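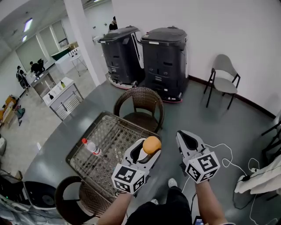
AGENCIES

Brondo's new managing director on pitching less and charging for it

When Brondo lost the Kerekes account last November, the agency had held it for seven years. The review lasted four months, went through two rounds of creative work and ended with a phone call on a Friday afternoon. The managing director, who took over in the spring, was running strategy at the time and worked on the defense.

"We spent more on that pitch than we made on the account in its final quarter," she says. "I had the spreadsheet open when they called."

Brondo has 135 employees in two offices and works mostly for food, travel and household brands. Since the spring it has turned down any pitch that asks for finished creative work without a fee. It will send credentials, meet the marketing team and answer a written brief with a short strategy paper. After that the client pays.

She says the policy has cost the agency a place on 3 pitch lists so far. One of the companies came back a month later and agreed to pay.

"It wasn't a large fee. It covered the freelancers and the train tickets. But they had to get it signed off, so the finance people on their side knew a pitch was going on and wanted it done by a certain date. It took five weeks."

The client was Marent, the luggage maker, and Brondo won the business. The first campaign goes out in November, on outdoor sites and radio. She will not say what the account is worth.

Some staff were against the change. The new business team had been paid a bonus for each final round it reached, and that bonus is gone. It has been replaced by one tied to how long a client stays past its first year. Two people left over it.

"I understood that. I'd have been annoyed too," she says. "They were good at getting us into rooms."

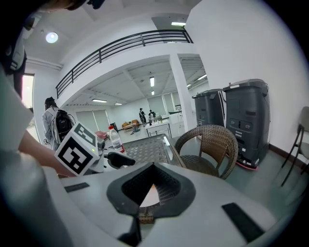 "We still get the 60-page questionnaires"

Procurement is the harder conversation. Brondo was asked this summer to fill in a rate card for the software company Jisteck, with prices for job titles the agency does not have. The team filled in what it could and left the rest blank. It is still waiting for an answer.

She would like agencies to publish what they spend on pitching each year, and says Brondo will do so in its next annual report. She has asked a few competitors to do the same and none has agreed.

"One of them asked me if I was trying to embarrass people. I said I'd be the most embarrassed, our number is terrible."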